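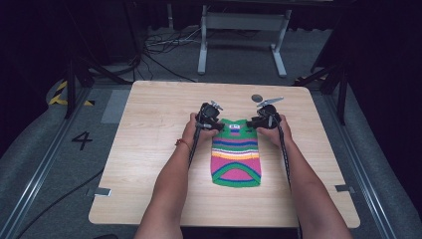

Updates > Kit & Services > On Trial

Enevex hand grippers: first notes from the trial

Quick one this month, I'm writing between sessions. We have the Enevex pair on loan until the end of March and people keep asking me what they're like, so.

What you get: two hand-held grippers, the cables, a charger brick for the hub, and the Plallow recording software on a 180-day license. You do the task yourself holding the grippers, it logs the motion, and the recordings go off to train your arms. No teleop rig. Setup took Kimutai most of a morning, mostly the hub wanting a firmware update it wouldnt admit to.

Good stuff first. Light enough for a long session. Jaws close cleanly on thin fabric, which our old pair never did. We've been on small knitwear, the striped sweater mainly, folding and flattening. 1112 takes logged so far and the software has dropped 4. Fine by me.

Less good. Cables. They run down along your forearms and you notice them on every reach across the table. Peninah clips hers to her sleeve. Knit snags too if you come in at a steep angle, go in flat. And the manual is thin, two pages on calibration and one of them is the warranty.

Support from Stindholm (they handle service) has been quick. Same-day answers, real ones.

Would I buy? For cloth work, probably yes. For anything heavy, no, wait for the bigger jaws. Asking price is on the quote sheet, email me. Discount starts at 50 units so not us.

Longer write-up next issue, with the towel resutls.

- Leanne Dawber

Comments (3)

Obadia Bakilana: Does the license cover both grippers or one each? Kioko quoted us per hand.

Leanne Dawber: Both. One license per hub.

Tiina Manninen: Try a longer cable over the shoulder. Helped us a lot on the old model.

Contact the editor | Back to top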